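Terkavent Reopens Pradell Reading Room With Restored Tables

Long tables return to daily use after a summer of repair work; public invited to open house on Saturday

PRADELL, October. The reading room on the ground floor of the Pradell building is open again after a refit that put most of its money and time into the furniture already in the room. Terkavent, the furniture repair workshop hired for the job, returned the last of the tables this week. The room resumes regular hours on Saturday, starting with an open house at 10 a.m.

The project covered 22 tables. All of them had been in the room since it was first furnished, and many had not been taken out of it before. They carried ink, cup rings, tape residue and several layers of old finish that had gone yellow and sticky in the heat. Two had been written off as scrap in an earlier survey. Both have been repaired and are back in the row along the windows.

Pradell had first looked at buying new. Quotes for replacement tables of the same length came in well above the furniture budget, and the standard sizes on offer would have left a gap at the end of each row where the floor outlets are. Repair was chosen after Terkavent brought one table back to its shop, worked it up as a trial and set it in the room for staff and visitors to use.

"We left it out for the whole of spring with no sign on it," said Tegan Quinlan, who manages the building for Pradell. "People went to it first. By the second week you had to come early if you wanted a seat there. I took that as the answer and asked for a price on the rest."

Work on each table followed the same order. The top was unscrewed from its frame and checked for movement. Old finish was scraped by hand and then sanded in stages. Splits were glued and clamped overnight. Dents that would catch a pen were steamed out where possible, and shallower marks were left alone. The tops were then given 3 thin coats of clear finish, with a light rub-down between coats. No stain was used on any of them.

Leaving out the stain was the part of the job that took the most discussion. The old tables had been a dark honey brown, and some regular users of the room had asked for that color to be kept. With the yellowed finish gone, the wood turned out much paler than the drawings had assumed. Samples of both versions were put on the front desk in June, and visitors were asked to mark a card. Of 681 cards returned, most favored the pale one.
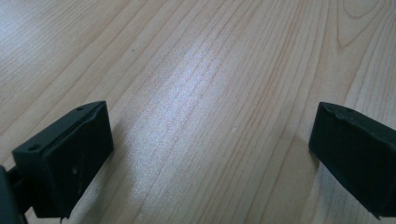
Paora Trevaskis
Workshop Lead, Terkavent

The tops are a pale beige now, with some pink and orange in them. The grain shows as long thin lines, some of them hardly darker than the wood around them and some a strong reddish brown. In places the lines close up and run side by side, and in others they bend around into an arch. That arch is what you get when a board is flat-sawn, and we were asked more than once if it could be evened out. It can't be sanded away, and I would not want it to be.

We kept the finish at a light gloss. It will throw back some light when a lamp or a bright window is in front of you, and in that patch the grain is harder to see. A dead flat finish would have cut that down, but on a table in public use it picks up shiny spots where sleeves rub, and within a year it looks older than it is. A light gloss wears more evenly, and it can be touched up in place without stripping the whole top.

I have had questions about care, so I will answer the common ones. Wipe the tops with a cloth that is barely damp, then with a dry one. Do not use spray polish. It leaves a film that the next coat of finish will not stick to, and we spent a good part of the summer getting the old film off. A water ring that is wiped up the same day should leave no mark. If one does, tell the desk and leave it for us. Pencil comes off with a soft eraser. Ballpoint does not, so please put something under the page.

The edges were the slowest part. Every table had been bumped along the front edge for years by chair arms, and on several the corner had been worn to a slope. We planed those back only as far as we had to. If you run your hand along the front you will find that the tables are not all exactly the same width any more. They line up at the back, against the cable tray, and the small differences are on the side where people sit.

I would like to credit Flynn Pomare, who did nearly all of the gluing, and who numbered every top and frame so that each one went back on its own legs. A few of the frames had been built slightly out of square, and their tops had been fitted to match. Mixing them up would have cost us weeks.

OTHER CHANGES IN THE ROOM

The lamps on the tables have been rewired and fitted with new switches at the base. Shades were cleaned and kept. The cable trays are new and run behind each row, with outlets at every second seat.

Seating has been partly replaced. Roughly 50 of the old chairs were sound enough to keep, and these have been tightened and fitted with felt pads. The remainder are new armless chairs from Sproģis, chosen because they slide fully under the tables and do not touch the front edge. Both kinds are mixed through the room.

The floor was cleaned and resealed while the tables were out. Shelving along the inner wall has been moved a few inches to give more space behind the last row, and wheelchair users can now reach both ends of every table. Two tables near the entrance have been raised on blocks for people who need more knee room or prefer a higher surface.

The periodicals that were stored upstairs during the work have been brought back down. Maps and large-format material will follow later in the month. Requests for those items should be made at the desk a day ahead until the cabinets are back in place.

OPEN HOUSE

The open house runs from 10 a.m. to 3 p.m. on Saturday. Admission is free and no booking is needed. Staff from Terkavent will be at the front of the room through the day with hand tools, sample boards and a table leg that could not be saved. At 11 a.m. Trevaskis will give a short talk on repairing worn tabletops at home, covering scraping, gluing and choosing a clear finish. The talk will be repeated at 1:30 p.m.

Visitors are welcome to bring one small wooden item for advice. Chairs, stools, drawers and trays are fine. Larger pieces should be brought as photographs. Terkavent will not be taking in repair work on the day but can give an idea of what a job would involve.

Coffee and rolls will be served in the hall outside. Food and open cups are not allowed in the reading room, as before. Water in a bottle with a lid is allowed.

Ruby-Lee Tomoana, who runs the reading room desk, said reader cards issued before the closure remain valid and do not need to be renewed. "If you had a card, bring it. If you lost it while we were shut, we can print another one while you wait," she said. Lockers that were emptied before the work started are being assigned again from Saturday, in the order people ask.

ABOUT TERKAVENT

Terkavent repairs and refinishes wooden furniture for libraries, schools, meeting halls and private homes. Its workshop is on Stinum Street, behind the old freight yard, and is open to callers on weekday mornings. The shop takes on large sets as well as single pieces and offers yearly maintenance visits for furniture in public use.

ABOUT PRADELL

Pradell operates a public reading room, two meeting rooms and a small exhibition hall. The reading room is free to use. The meeting rooms can be reserved by local groups through the front desk.

PRESS CONTACT

Caoimhe Ó Néill
Communications, Pradell

Interviews with Terkavent staff and visits to the room before Saturday can be arranged on request. Please ask at the front desk or call the main building line during opening hours.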